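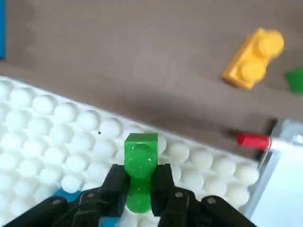 Green brick, white baseplate, a bit of blue. The building table at Uscombe.

About us

Uscombe Brick Room is a play and building space for kids, and for the grown-ups who come along and end up building more than the kids do. We're on the ground floor of the old Kirholm dairy, door on the yard side, ring the bell if it's locked.

Two of us run it. Li-hua Hsieh does the sessions, the school visits and anything with a schedule in it. Siebe Segers does the sorting, the repairs, the website (sorry) and the sets we lend out. Both of us do the floor at the end of the day.

How it started

Li-hua was teaching second grade and had one tub of bricks in the corner of her classroom. Rainy day tub. Kids who wouldn't sit still for a worksheet sat with that tub for an hour. She started bringing more in. Then a neighbor gave her three boxes from an attic, then the school said please, no more boxes. Siebe had a dry room with decent light and nothing in it but a bike. So that was that. First open afternoon was in May, 20 chairs borrowed from the church hall, not enough.

What we have

Bricks, mostly. Plain ones. We get asked for themed sets all the time and we do keep a shelf of them, but the main tables are plain bricks on big baseplates and that's how we like it. White baseplates for the starter table -- colors show up well on white and little ones can find the piece they dropped. Green and gray on the other tables.

Big bricks for the under fours, on the rug, in their own area. Please keep the small stuff off the rug. We check it before every session but pockets are pockets.

A wall of drawers, sorted by color first and then by shape. People have opinions about this. Siebe tried it the other way for one winter and every kid asked for "a red one" anyway, so color won. The drawer labels are pictures as well as words.

The Wultalholm table. This is the big shared city, it has been going since we opened and it does not get taken apart. Anyone can add to it. Nobody can take from it, that's the one rule. It has a harbor now, and a hospital with no doors, and a very long train station.

Sessions

Open building is afternoons, drop in, pay at the door. Mornings are for schools and groups. Toddler hour is 10:00 to 11:00 and we keep the music off for it.

Quiet session once a month, fewer kids, lights down a little, ear defenders in the basket by the door. Ask Li-hua for the next one, she keeps the list.

Birthday parties, yes. Up to 20 kids. Bring your own cake, we have plates. Every kid goes home with a small bag of bricks they picked themself.

Lending boxes

Schools, libraries, waiting rooms. We have 40 boxes out on loan at any one time. Each box is a mix of bricks, 2 baseplates and a card with some things to try -- build a bridge that holds a shoe, build your breakfast, copy your partner's tower with your back turned. The cards are called Kobzar cards after the cat, who slept on the first batch. Loan is one term, you can renew if no one's waiting.

Please send them back with the bricks in them. We don't mind a few missing. We do mind glitter.

Washing and sorting

Everything donated gets washed before it goes out. Mesh bags, warm water, plain soap, then spread on towels overnight. Not the ones with stickers or anything electric, those get wiped by hand. Cracked pieces go in the art bin and Siebe makes them into door signs. Chewed pieces go in the trash, we're firm on that.

We did 3000 bricks over the spring break and the drying racks are still up, so mind your head in the back hallway.

Giving us bricks

Yes please. Any color, any age, dusty is fine. Baseplates especialy, we're always short, they get bent in moving boxes so lay them flat if you can. Instructions are nice but don't hunt for them. Leave the box inside the porch, with your name on it if you want the tub back.

Getting in touch

Easiest is to come by, afternoon is best. Or use the form on the contact page and Li-hua will get back to you, usualy in the evening. For lending boxes put LOAN in the subject line so it goes to Siebe.

Parking in the yard, not on the grass.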